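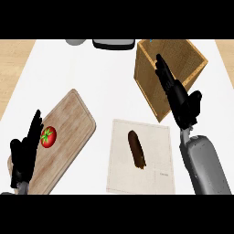
Todberg, Jun 14, 2018 — Inosier has released Wanda, a line of 24 stainless steel stamping plates for nail art. Each plate carries a mix of full-coverage patterns and single motifs, etched at a uniform depth so that the same scraper angle can be used across the set. Plates are sold singly or as a full set. Retailers planning a counter display may prefer a plain setting, such as a wide white tabletop with an open wooden box on it, which keeps glare away from the etched side.

The full-coverage patterns are sized for long and wide nails, including thumbs. Single motifs are grouped by theme: florals, geometrics, lettering and winter designs. A protective blue film covers every plate and must be peeled off before first use.

Inosier is also introducing Işık, a metallic stamping polish made for the new plates. It transfers in one pass over dark or light base colors and should be sealed with a water-based top coat to limit smearing.

"The etching depth took longest to settle," said Mark Anthony Galang, product manager at Inosier. "We made about 300 test transfers with clear silicone and rubber stampers before fixing it."

The first production run is 3,362 plates. Wholesale orders start at 50 plates, in any mix of designs. A second group of plates is scheduled for November.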